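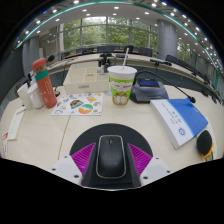 Feb 4, 2023
By the Home Desk, Betora

I love a desk with a life on it, and I will defend the small working table against every bare white slab in the showrooms! The readers in Briem who wrote to us about theirs seem to feel the same way. Give me pale wood grain, a round black mouse pad where a rectangle would be the usual choice, a tall green cup with a straw in it, and a sheet of stickers lying flat where you can reach it. That's a table I'd happily sit down to on a gray February morning.

The round pad deserves more fans. It takes up so little room, and you can slide it over when you want to write a letter or spread out a map. I switched last winter after 6 years with a big rectangle that kept creeping under my keyboard, and I haven't looked back.

Then there's the organizer box. Go for low dividers and open compartments (cream is lovely on light wood), so you can grab a pen without digging. The secondhand market in Dramine had a whole stall of them when I visited, and I came home with two.

As for stickers, I used to save mine for something special. Now they go on notebooks, jar lids, the lamp base, wherever there's a gap. My next sheet is coming from a little print shop in Cilleck, and I've already cleared a spot on the pencil tin for the first one.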